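Asignatura: Nutrición aplicada y educación alimentaria
Tema 6. Fibra dietética, legumbres y respuesta glucémica
Apuntes de clase. Profesor responsable: Hermenegildo Sandoval
Documento de uso interno para el alumnado matriculado

1. Objeto del tema

El presente tema desarrolla los contenidos relativos a la fibra dietética y a su papel en la alimentación de la persona adulta, con atención particular al consumo de legumbres. Se parte de los conceptos expuestos en el tema anterior sobre digestión y absorción de los hidratos de carbono, que se dan por conocidos. El alumnado que no haya superado la prueba correspondiente deberá repasar dichos contenidos antes de la sesión práctica.

Estos apuntes tienen finalidad docente y no sustituyen la valoración individual por parte de un profesional sanitario.

2. Concepto y clasificación

Se entiende por fibra dietética el conjunto de hidratos de carbono y sustancias asociadas de origen vegetal que no son digeridos ni absorbidos en el intestino delgado humano y que llegan al colon, donde pueden ser fermentados total o parcialmente por la microbiota. La definición legal varía según el organismo que la formule. A efectos de esta asignatura se empleará la anterior.

La clasificación tradicional distingue entre fibra soluble y fibra insoluble. Se trata de una división útil en la enseñanza, aunque insuficiente para predecir los efectos fisiológicos de un alimento concreto. Por ello conviene considerar también la viscosidad y la fermentabilidad.

Fibra soluble: pectinas, gomas, betaglucanos, mucílagos e inulina. Se encuentra en la avena, la cebada, las legumbres, los cítricos, la manzana y las semillas de lino.

Fibra insoluble: celulosa, lignina y parte de las hemicelulosas. Predomina en el salvado de trigo, en la piel de frutas y hortalizas y en los cereales integrales.

Almidón resistente: fracción del almidón que escapa a la digestión en el intestino delgado. Aumenta en patatas, arroces y legumbres que se cuecen y posteriormente se enfrían. Su comportamiento se asemeja al de la fibra fermentable y en muchos textos se incluye dentro de ella.

3. Efectos fisiológicos

3.1. Tránsito intestinal. La fibra insoluble retiene agua y aumenta el volumen de las heces. El efecto depende de una ingesta de líquido suficiente; un incremento brusco de fibra sin el aporte hídrico adecuado puede agravar el estreñimiento.

3.2. Vaciado gástrico y glucemia. Las fibras viscosas forman geles que enlentecen el vaciado del estómago y dificultan el contacto entre los nutrientes y las enzimas digestivas. La glucosa se absorbe de manera más gradual y el ascenso posprandial resulta menor. Este efecto se observa sobre todo cuando la estructura del alimento se conserva. La molienda fina y el triturado lo reducen.

3.3. Colesterol. Los betaglucanos y las pectinas favorecen la excreción de ácidos biliares. El hígado recurre al colesterol circulante para sintetizarlos de nuevo, con un descenso moderado del colesterol LDL.

3.4. Fermentación colónica. La microbiota produce ácidos grasos de cadena corta (acetato, propionato y butirato). El butirato constituye el principal sustrato energético de los colonocitos. Los gases generados en el proceso explican las molestias que refieren muchas personas al comenzar a consumir legumbres con frecuencia, molestias que suelen atenuarse si la introducción es progresiva.

4. Índice glucémico y carga glucémica

El índice glucémico compara la elevación de la glucosa en sangre que produce una porción de alimento con la que produce la misma cantidad de hidratos de carbono disponibles procedente de un alimento de referencia. La carga glucémica incorpora, además, la cantidad de hidratos de carbono de la ración consumida.

Ambos indicadores presentan limitaciones que el alumnado debe conocer. La respuesta varía entre individuos y, en un mismo individuo, entre días distintos. Los valores publicados se obtienen con alimentos aislados, mientras que en la práctica se consumen comidas mixtas en las que intervienen proteínas, grasas y ácidos. El grado de maduración, el tiempo de cocción y la temperatura de servicio también modifican el resultado.

En la discusión del seminario, Arwel Maddocks planteó si debe recomendarse una zanahoria cruda frente a una cocida por razón de su índice glucémico. La cantidad de hidratos de carbono por ración es tan reducida que la diferencia carece de relevancia práctica en la mayoría de los casos. El ejemplo se retomará en la prueba escrita.

5. Las legumbres en la planificación del menú

Las legumbres secas aportan fibra, proteína vegetal, folatos, hierro, magnesio y potasio. Su proteína es rica en lisina y relativamente pobre en aminoácidos azufrados, al contrario de lo que sucede con los cereales. No es necesario que ambos grupos coincidan en el mismo plato; basta con que figuren en la alimentación del día.

El remojo y la cocción reducen el contenido de fitatos, de oligosacáridos fermentables y de lectinas. Las alubias rojas requieren especial cuidado: deben remojarse, escurrirse y hervirse enérgicamente, y nunca cocinarse desde crudo a baja temperatura en olla lenta. Las lentejas de grano pequeño pueden cocerse sin remojo previo.

Las legumbres en conserva son una opción válida. Se aconseja enjuagarlas bajo el grifo para eliminar parte de la sal del líquido de gobierno.

5.1. Receta de referencia: crema espesa de lentejas y calabaza

Ingredientes:
2 tazas de lentejas pardinas
592 ml de caldo de verduras sin sal añadida, y agua hasta cubrir
2 zanahorias
1 trozo mediano de calabaza
1 cebolla
2 cucharadas de aceite de oliva
Comino molido, laurel y pimienta

Elaboración: se rehoga la cebolla picada en el aceite a fuego medio. Se incorporan la zanahoria y la calabaza en dados, el laurel y el comino. Se añaden las lentejas, el caldo y el agua, y se cuece todo a fuego suave hasta que el grano esté tierno. Se retira el laurel. Se tritura únicamente la mitad de la preparación y se mezcla con el resto, de modo que se conserve parte del grano entero (véase el apartado 3.2). Se obtienen 6 raciones.

6. Lectura del etiquetado

La declaración de fibra tiene carácter voluntario en el etiquetado nutricional de la Unión Europea, salvo que el producto incluya una declaración relativa a ella. Puede indicarse «fuente de fibra» cuando el producto contiene al menos 3 g por 100 g, y «alto contenido de fibra» a partir de 6 g por 100 g. El cumplimiento de estos umbrales no informa sobre el azúcar, la sal o la grasa saturada presentes en el mismo producto. 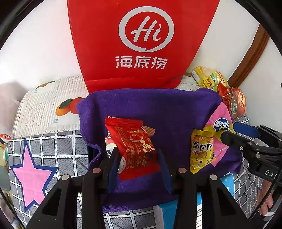

La expresión «integral» debe contrastarse con la lista de ingredientes, ordenada de mayor a menor peso. Conviene comprobar qué harina ocupa el primer lugar y si el salvado se ha añadido a una harina refinada. En las barritas y galletas enriquecidas es habitual la presencia de inulina o de otras fibras aisladas, cuyos efectos no son necesariamente equivalentes a los del alimento completo.

7. Precauciones

Debe individualizarse la recomendación en personas con enfermedad inflamatoria intestinal en fase activa, estenosis digestivas, cirugía abdominal reciente o síndrome del intestino irritable. En la enfermedad renal avanzada, el aporte de potasio de las legumbres requiere control por parte del equipo tratante.

Las personas en tratamiento con insulina o con fármacos que puedan causar hipoglucemia no deben modificar sustancialmente la composición de sus comidas sin consultarlo. Los suplementos de fibra pueden interferir en la absorción de ciertos medicamentos, por lo que ha de preguntarse por el intervalo adecuado entre ambas tomas.

8. Trabajo práctico

Cada estudiante elaborará un registro alimentario de 24 horas propio y estimará el aporte de fibra mediante las tablas de composición facilitadas en el aula virtual. A continuación propondrá dos modificaciones del menú registrado y justificará su elección con arreglo a los apartados 3 y 5.

El trabajo se entregará en formato electrónico antes del lunes, 16 de diciembre. Los grupos de seminario estarán a cargo de Velimir Shehu (grupo A) e Iestyn Owen (grupo B). Las solicitudes de cambio de grupo se dirigirán por escrito a la secretaría del departamento. La revisión de calificaciones tendrá lugar en febrero, en el aula Gethin.

9. Cuestiones para el repaso

Explique por qué la división entre fibra soluble e insoluble resulta insuficiente para anticipar la respuesta glucémica.

Describa el efecto del enfriamiento sobre el almidón de una patata cocida.

Compare la utilidad del índice glucémico y de la carga glucémica en la educación de una persona con diabetes tipo 2.

Indique qué instrucciones de cocción daría a una familia que va a preparar alubias rojas por primera vez.

Tema siguiente: Tema 7. Grasas alimentarias y técnicas culinarias.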